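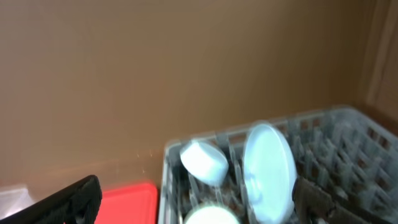
The pitch from Borkell is simple enough. Teach a robot arm to put crockery in a dish rack using only what a small camera by the gripper can see, then show that it copes with a rack it has never met. No cameras on the ceiling, no markers stuck to the plates. The method is called Cakis, and since June I have been told by three separate people that it changes everything.

I am not so sure.

Cakis was trained on 4000 recorded attempts, most of them steered by a person. The new part is what the group did with the bad pictures. A camera that rides on a moving wrist takes a lot of smeared ones, and the usual habit is to throw them out before training starts. Borkell kept them. Their claim is that a robot raised on sharp images gets lost the moment it moves quickly, and that one raised on blur learns to put up with it.

It is a sensible idea, and the kind that sounds obvious once somebody has tried it. The test was 334 runs on racks and dishes left out of the training set, against an older method called Bailly that had been given only the sharp pictures. Cakis came out ahead by 31 percentage points. That is the number in the headlines.

My first trouble is with Bailly. Strip out the blurred pictures and you also strip out a good deal of data, so one method simply had more to learn from. A fair contest would have given both the same amount. The paper gives this one sentence, near the end, and moves on.

My second is with the word "success". A run counts if the dish is in the rack when the gripper lets go and stays there for 4 seconds. It says nothing about how the dish sits. A plate on its edge in a slot scores the same as a cup tipped over at a slant between the pegs, and anyone who has dried up after a big lunch knows which of those they would have to do again.

Then there is the setting. I spent a Thursday at the group's test room in Bulach and watched the arm at work. It is quicker than I expected, and it was good with plates — noticeably better than with cups, which the paper lumps in with everything else. But a plain brown wall and a grey plastic rack make for a calm sort of kitchen. I asked whether they had tried patterned tiles, or glass. Glass is planned.

None of this makes the result wrong. I suspect the blur really does help, and I would like to see another lab run it with the data evened out and the cups counted separately. Borkell says the recordings will be released, though it would not give me a month.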